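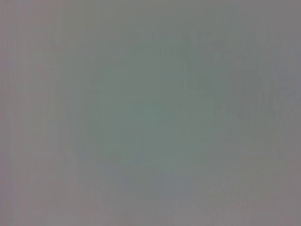 The project dealt with color choice for the shared kitchen at Utside, a student residence with 30 rooms on three floors. The kitchen was last painted in a bright white that shows every mark, and the residents had asked for something darker that would still leave the room usable in winter. Our starting palette was a grayish sea-green at the center, passing into gray and then into a grayish mauve on the left, all of it at a similar medium brightness and with no crisp line between one color and the next. From this range we took six paint colors for testing — two greens, two grays, a mauve and a dull bluish gray.

Method

Each color was applied in two coats to a primed board. The boards were hung on the wall beside the kitchen window and on the opposite wall, where daylight is weakest. Residents viewed them at 8 a.m., at noon and at 9 p.m. under the ceiling light. Zoila Rivadeneyra prepared the boards and Tomoyo Kamata kept the record sheets. A total of 14 residents took part. They ranked the colors from most to least preferred and wrote down a name for each one without seeing the label on the back.

After the viewing period the boards were soiled with cooking oil, tomato sauce and black tea, left overnight, and wiped with a damp sponge and dish soap. Two of us then compared each board with a clean strip that had been kept covered.

Results

The lighter green was ranked first at noon and second in the evening. The mauve did well in the morning but dropped to last place under the ceiling light, where several people wrote "brown" on their sheets. The two grays were often confused with each other, and one of them should have been left out of the test. The bluish gray was placed in the middle at all three times.

Tea wiped off all the boards. Oil left a visible ring on the mauve and on the darker green. Tomato left a faint stain on every color, least noticeable on the darker gray.

Placement had more effect than we had planned for. The darker green was liked beside the window and disliked on the opposite wall, and the ranking sheet had no space to record this. Flor Palomino added the wall position by hand from the second session on, so the first session is missing from that comparison.

Recommendation

We recommend the lighter green for the window wall and the opposite wall, and the darker gray behind the stove. The ceiling should stay white. The paint budget of 1,000 dollars covers two coats and primer, but not replacement of the ceiling light. If the light is changed later, the evening viewing should be repeated before any more paint is ordered.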